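The rules on the wall

When Nerys Morgan took over the test bench at Marham, the safety rules ran to 71 lines on a sheet taped inside a cupboard door. Few people had read it. The version in use now has 20 lines, and every new starter has to read it aloud before they are given a login.

Marham works on grippers for small robots, the sort that might one day put away the washing-up. Most of the work is picking things up and putting them down. The forces are low, and people stop worrying about a machine that has never hurt them.

"The trouble comes in the second month," says Morgan. "In the first week they stand well back. By May they are leaning over it to move a cable."

Her sheet covers the obvious points first. Power to the arm goes off before anyone changes a finger. The person at the keyboard is the only one who can start a run, and says so out loud before doing it. Long hair is tied back and lanyards come off.

After that it gets more particular. Objects used in a test are written into the log by name and colour, so "eggplant, purple" and never just "eggplant". Pans and bowls in polished steel have a line of their own, as reflections can upset a vision system and a result with shiny metal in it should be marked as such. 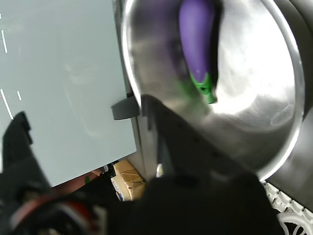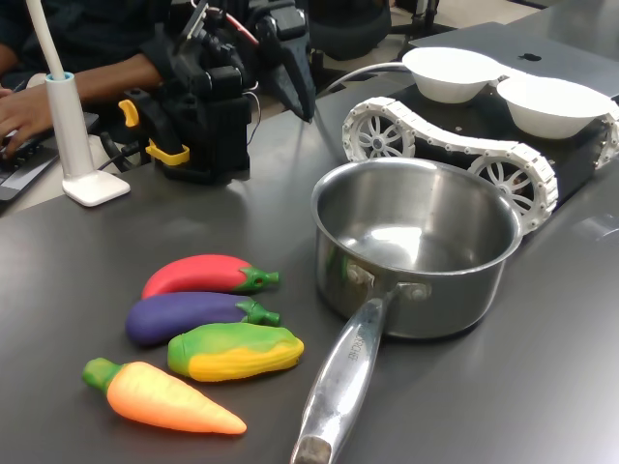

The longest argument was over speed. Siwan Bowen, who writes most of the control code, wanted the limit left to the operator. Morgan wanted a fixed one. They settled on 200 millimetres a second whenever a person is within reach of the arm, with anything faster needing a second name in the log. Bowen still thinks it is too slow for useful work but keeps to it.

Some of the rules were borrowed. Muireann Mulcahy at Rastogi, a firm that builds packing lines, lent Marham her own checklist and went through it with the team over an afternoon. Half of it did not apply. The part that did was the stop test: press the button at the start of each session, check that everything has stopped, and sign for it. Marham had been doing this when someone remembered.

Mulcahy is wary of small labs copying factory rules whole. "A fence makes sense round a big arm," she says. "On a desk you need to know who is in charge of the thing and where the button is."

The sheet is reviewed every 6 months. At the last review two lines were dropped and one was added, on keeping cables clear of anything with wheels or tracks. Seren Gittins asked for that one, and she is now checking the wording for the printed copy.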